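Search this site Search Menu

Hemirstead Community Radio to Move Into Former Kettunen Building and Extend Broadcast Hours

HEMIRSTEAD – August 12, 2022 – Hemirstead Community Radio will move its studios from the upper floor of the Trivgate bus depot to the former Kettunen furniture store on Mill Street this fall, the station announced today. The move will give the station a second studio, a ground-floor entrance and enough space to run its training program all year.

The station will also extend its local programming to 90 hours a week, up from the present schedule, which fills most overnight and early afternoon slots with automated music. The new schedule takes effect once both studios are on the air.

"We have been working out of three rooms at the top of a narrow staircase," said Kaisu Seppälä, station manager. "People have turned down interviews because they could not manage the stairs. We have recorded guests in parked cars and in the depot waiting room with buses going past. The new building has a door at street level and a hallway wide enough for a wheelchair. That was the first thing we looked for."

The Kettunen building was used as a furniture showroom and later as a storage facility for a flooring wholesaler. The station has signed a lease on the front half of the ground floor. The rear half will stay with the current tenant, an upholstery workshop, and the two will share the loading area behind the building.

What will change

The on-air studio will be located on the Mill Street side, behind the old display window. The glass will be doubled to cut down traffic noise, and a curtain will be hung on the inside for use during interviews. The second studio, toward the middle of the building, will be used for recording, editing and training. Between the two will be a small control room with a window into each.

A meeting room at the front will be open to listeners during office hours. Community groups will be able to reserve it in the evening at no charge, provided that at least one member of the group has completed the station's building orientation. Bookings will be taken at the front desk and by phone. There will be no online booking system at first.

The station's record library, which has been in storage at two separate addresses, will be brought together in a room off the hallway. Cataloging is under way and is expected to continue into next year. Donated records are not being accepted until that work is finished. The station asks that boxes not be left at the depot entrance.

Listeners will not need to retune. The transmitter stays where it is, on the water tower road, and the frequency and signal strength are unchanged. There may be short interruptions on the day the studio link is switched over, and the date will be announced on the air in advance.

Programming

Under the new schedule, the morning show will begin an hour earlier and will carry road conditions and school notices. The midday news summary will expand from 5 minutes to a full quarter hour and will include the county agricultural report, which has been heard only in the evening until now. The farm report will keep its evening slot as well.

"Swap Shop," the station's call-in buy and sell program, will move to the late morning. Callers will still be limited to three items each. Firearms, live animals and used mattresses will still not be accepted.

New programs include a weekly hour on home repair, a Finnish-language music and conversation program that will be presented by Seppälä, and a live broadcast of the town council meeting. The council broadcast began as a trial in June and drew enough calls and letters to be made permanent. Recordings of the meetings will be kept for two years and can be copied on request.

The classical music program "Evening Concert" will continue in its present place. The polka hour will be repeated overnight for shift workers at the Cusex packaging plant, who asked for it in a signed letter to the station.

High school sports will be covered as before, with home games carried in full and away games carried when a phone line is available. The station is looking for a second announcer for hockey. Experience is helpful but not required.

Training

The station's training course covers microphone technique, basic editing, interview preparation and the rules on what may be said on a noncommercial station. It has been offered twice a year, with places limited by the size of the studio. In the new building it will run in four sessions, with evening and daytime groups. Since the course was started, 117 people have completed it, ranging from middle school students to retirees. 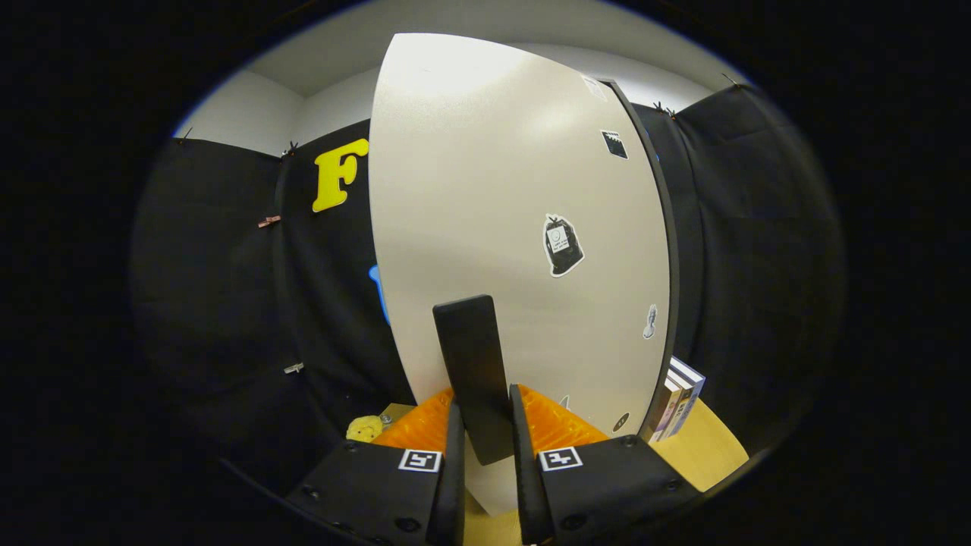

Each person who finishes the course is offered a half-hour slot on "Open Air," the station's program for first-time presenters. Subjects in the past year have included beekeeping, bus timetables, the history of the Trivgate brickworks and a long series on soup. The program has also given the station most of its unofficial artwork, because presenters like to bring stickers and put them up. A small gray one in the shape of a microphone, outlined in white, sits low down near the edge of a curved, cream-white panel, with a black bag-shaped one farther up that has a little face drawn on its white tag. "Open Air" will move from late evening to early evening when the new schedule starts, and presenters will be able to record in advance if they do not want to go out live.

Applications for the first session in the new building are open now. The course is free to Hemirstead and Trivgate residents. Participants under 16 need the signature of a parent or guardian. Forms can be picked up at the station or at the Hemirstead public library – the library has large-print copies at the circulation desk.

Cost and funding

The move is being paid for from the station's building fund, a grant from the county and proceeds from the spring auction. The lease runs for ten years with an option to renew. The landlord is paying for the new front entrance and the work on the heating system. The station is paying for the studio walls, wiring and flooring.

Roughly 100 households have pledged a monthly amount toward running costs in the new building. The station does not carry advertising and has no plans to begin. Businesses may underwrite a program and have their name read at the beginning and end of it. Rates for underwriting are not changing this year.

Most of the existing equipment will be moved and reused. The main mixing desk will be replaced, and the old one will go into the second studio for training. Office furniture that does not fit in the new space will be sold at the depot before the move, cash only, with buyers responsible for their own transport.

"The desk we have now was bought used, and it has been repaired so many times that I know the inside of it better than the outside," Seppälä said. "It still works. It will be fine for people who are learning, and they will find out what every knob does when one of them sticks."

Visiting the new building

An open house will be held before broadcasting begins from Mill Street. Visitors will be able to see both studios, speak with presenters and record a short station greeting, and a selection of the greetings will be used between programs during the first month. Coffee will be served. Parking is available in the lot across from the hardware store and on the street. The loading area behind the building must be kept clear for the upholstery workshop.

Until the move is complete, the station's office remains at the Trivgate bus depot, upper floor, and mail should continue to be sent to that address. The office phone number and the studio call-in line will both transfer to the new building and will stay the same.

About Hemirstead Community Radio

Hemirstead Community Radio is a noncommercial, listener-supported station serving Hemirstead, Trivgate and the surrounding townships. It broadcasts local news, council and school board coverage, farm reports, sports and music. The station is run by a small paid staff and a large group of unpaid presenters, and is governed by a board elected each year by its members. Membership is open to anyone living in the broadcast area.

Media contact: Kaisu Seppälä, Station Manager, Hemirstead Community Radio. Interviews can be arranged through the station office during business hours. Floor plans of the new studios are available to the press on request.

Get station news by email. Enter your address to subscribe. You can unsubscribe at any time.

Contact | Press | Membership | Program Guide | © 2022 Hemirstead Community Radio | Back to top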